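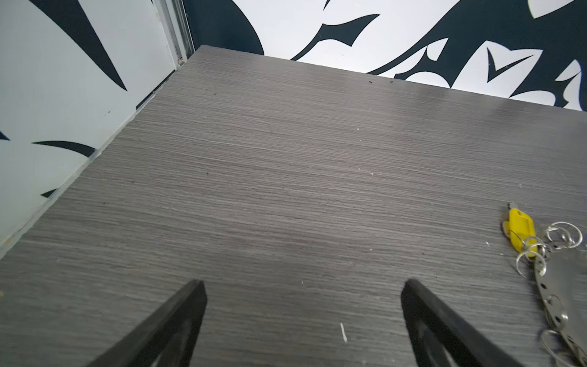

Rindley Enclosed Work Table

Home Products Tables and Surfaces Wall Panels Spare Parts Contact

The Rindley is a table with fitted walls, supplied by Mernadgate to schools, workshops and repair rooms. It is intended for work with small items such as keys, key rings, chains and fastenings, which are easily lost over the edge of an open bench. The walls meet the tabletop and keep such items within reach.

Tabletop

The tabletop has a wood-grain finish in dark grey, with fine lighter and darker streaks. Under some lighting the colour has a brown cast, and customers matching the table to existing furniture are advised to request a sample before ordering. Pale crumbs and offcuts show clearly against the surface, and this makes it easier to see when the table needs to be cleared between tasks.

Walls and corner trim

The walls are finished in the Clakgate pattern, a bold black design of curves, hooks and points on a white ground. The pattern is not repeated in the same position on each panel, and no two corners will look alike. Where two panels meet, the joint is covered by a narrow light-grey upright trim fixed with screws. A narrow gap remains between the side panel and the tabletop. This is normal and does not indicate a fault in assembly.

Panels may be ordered separately as replacements. The pattern on a replacement panel will not line up with that of the panels beside it.

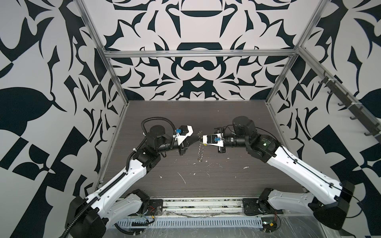
Rindley tabletop and Clakgate walls, with a short beaded metal chain held above the surface.

Supply and assembly

The table is delivered flat and should be put together by 2 people. All screws and trim are included in the carton. The tabletop should be laid first and levelled, after which the side panels and back panel are brought up to it and the trim is fitted last. Screws should be left slightly slack until every panel is in place.

Order code: Rindley 662
Wall finish: Clakgate, black on white
Tabletop finish: dark wood-grain
Guarantee: 4 years from the date of delivery

Care and cleaning

Loose debris should be brushed towards the front of the table and collected by hand or with a small dustpan. The tabletop may then be wiped with a soft cloth and mild soap, working in the direction of the grain. Scouring pads and bleach must not be used on the printed panels. Debris in the gap beside the tabletop can be removed with a narrow brush.

Metal items with sharp edges should be lifted and not dragged across the surface. Scratches caused in this way are not covered by the guarantee.

Availability

Mernadgate has supplied 3,000 tables in this range. Orders for delivery before the September term should be placed through Ndlovu, which handles all school and college accounts. Orders for replacement panels and trim should be sent directly to Mernadgate, quoting the order code.

Page last revised June 19, 2021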